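Right, settle in, because I have been saving all my thoughts on the Trarkilari premiere since last night and my sister has stopped answering my messages. A thread, and probably a long one.

First of all, Geum-ok Jin. That coat! Floor length, bottle green, with a collar you could have hidden a small dog in, and she wore it on what must have been the warmest evening of the year so far without looking the slightest bit bothered. I was in a vest top on my sofa with the window open and I was suffering more than she was.

For anyone who hasn't kept up, this is her first red carpet since she left Plollent in May. I know some of you thought she'd slip in by the side door and skip the photographers. She stopped for every single one, bless her, and then went back for the ones at the far end who'd been shouting themselves hoarse.

The coat is by Kang, which I only know because she told the lady from the radio. It has 1,888 glass beads sewn round the hem and they were all done by hand. I can't sew a button on without swearing so I have nothing but respect for whoever sat and did that.

Then Dong-geon Yeo turned up in a brown suit and I had to go and put the kettle on. I know brown is meant to be difficult. My dad had a brown suit and he looked like a wardrobe in it. Dong-geon looked like he'd stepped out of one of those lovely old detective films, and he'd let his hair go a bit wavy at the front as well, which I'm very much in favour of.

They play a divorced couple in this one, if you've missed the trailers, and they stood together for ages having a proper natter between photos. She fixed his pocket square at one point. I'm not saying anything about it, I'm just mentioning that it happened, and that I went back and watched it again - twice.
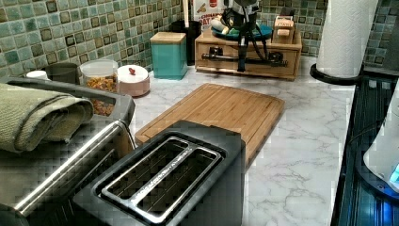
Tea break, part one. Crumpets if there's any left.

Where was I? Oh yes, the speech. The director went on for a good long while and thanked what felt like the whole phone book, and you could see Geum-ok trying ever so hard not to laugh when he lost his place. Then he found it again and had to start the same page over. I love that sort of thing, it's the only bit of these evenings that feels like real life.

Some of you were asking about the shoes. Flat! Silver and flat, with a little strap. She said she'd done 2 premieres in heels last year and came home both times with her feet in ribbons, so she's finished with them. Speaking as a woman who danced barefoot at her own wedding from the soup onwards, I was cheering.

The after-party was at the Prineck and there are hardly any pictures from it, which is a shame, but a friend of a friend was doing the flowers and says there was a cake in the shape of the house from the film, and that Dong-geon ate the chimney.

I've got my ticket for Friday, row F, on the aisle because of my knee. If you're going too then please, please don't tell me how it ends. I've managed to get this far without finding out whether they keep the house.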